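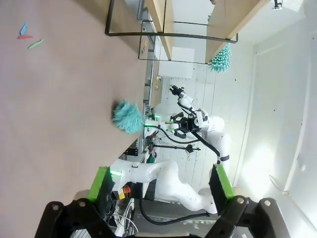 Est-ce qu'une machine sait faire la poussière chez quelqu'un, aujourd'hui ? Sur une table dégagée et dans une pièce qu'elle connaît, à peu près ; dans un appartement habité, pas encore.

Juin 2026

J'écris ça dans le train de retour de Parkent, avant d'oublier. Deux jours chez Lorbridge, dont la moitié en réunions. Mal dormi à l'hôtel, la climatisation faisait un bruit de mobylette. Je voulais surtout voir où ils en étaient avec le ménage, après tout ce qu'on lit sur les robots domestiques.

Le plumeau est un objet plus difficile que je ne croyais. Un gobelet a une forme, on le prend, on le pose. Un plumeau se plie, se tasse, et sa tête cache ce qu'il y a derrière. Il faut appuyer assez pour ramasser la poussière et pas assez pour pousser les petites choses qui traînent. Moi je fais ça en pensant au dîner. Eux notent chaque essai dans un tableau, et le tableau en était à 669 lignes quand je l'ai consulté. Je n'ai pas tout lu. La colonne des remarques est la plus intéressante : « passe à côté du coin », « objet déplacé », « recommencer plus lentement ».

Tenir le manche, en soi, n'est plus vraiment le problème.

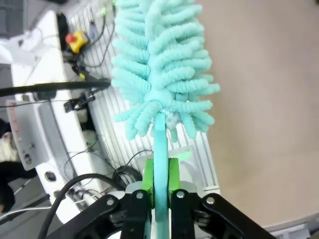 Ce qui reste compliqué vient ensuite. Savoir si la surface est propre, par exemple. J'ai posé la question et on m'a répondu que pour l'instant on compte les passages, on ne mesure pas la poussière. Trois passages et la tâche est déclarée finie. Ma mère n'aurait pas accepté ça, mais je connais des gens qui font pareil avec un aspirateur.

Autre point, la vitesse. Pour une tablette que j'aurais faite en quelques secondes, ils prévoient environ 26 minutes avec la mise en place et les reprises. Ce n'est pas grave si on est au travail pendant ce temps. Ça l'est davantage dans un atelier, où le poste doit servir à autre chose. Lehner a demandé un devis pour le nettoyage de ses établis en fin de journée et je vais leur conseiller d'attendre. Balayer, peut-être. Essuyer autour des outils, non.

Pour Kikano je suis moins sûr. Leurs rayonnages sont tous pareils et rien n'y bouge beaucoup. Un essai limité à une seule allée aurait un sens, avec quelqu'un à côté pour arrêter si besoin. À proposer, en précisant que ce sera lent.

Rentré, j'ai regardé le dessus de ma bibliothèque. Il faudra que je le fasse moi-même dimanche ou un autre jour. Penser aussi à envoyer la note de frais et à racheter du café.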